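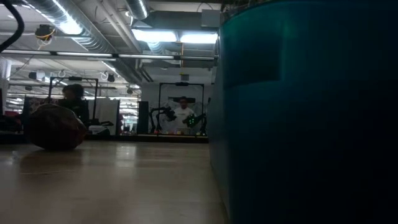
# Why Do We Sort Fruit Into Bins?

Quick one today, kids. Fruit! Bins! Let's go.

So you get home from the store with a big bag of fruit. Where does it all go? In a heap? Nope. Heaps are trouble. The heavy stuff squashes the soft stuff, and squashed fruit goes brown and mushy fast.

## What makes a good fruit bin

- Smooth inside. No sharp bits to poke the skin.
- Sides tall enough so round fruit can't roll away.
- Easy to wipe. Juice gets evrywhere.

Plastic is great for this. A blue bin is extra handy, as red and green fruit show up really well against blue. Easy to spot, easy to grab. 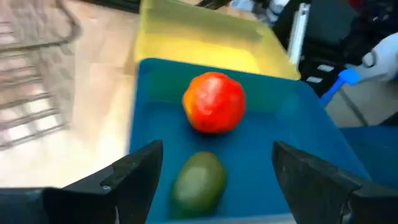
Round fruit rolls. Oval fruit sort of wobbles, then stops. Try it on the kitchen floor! Give each one a tiny push and see wich goes farther.

## Be gentle

Pick fruit up with a soft squeeze. Put it down, don't drop it. Even a little drop can leave a bruise under the skin, and you might not see it untill later.

## Your turn

1. Get 2 bins, any color.
2. Put firm fruit in one, soft fruit in the other.
3. Leave some space. No piling!
4. Check every day. Eat the soft ones first.

The fruit sorting club in Flerkarby starts up again in May, room for 20 kids. Bring a bin.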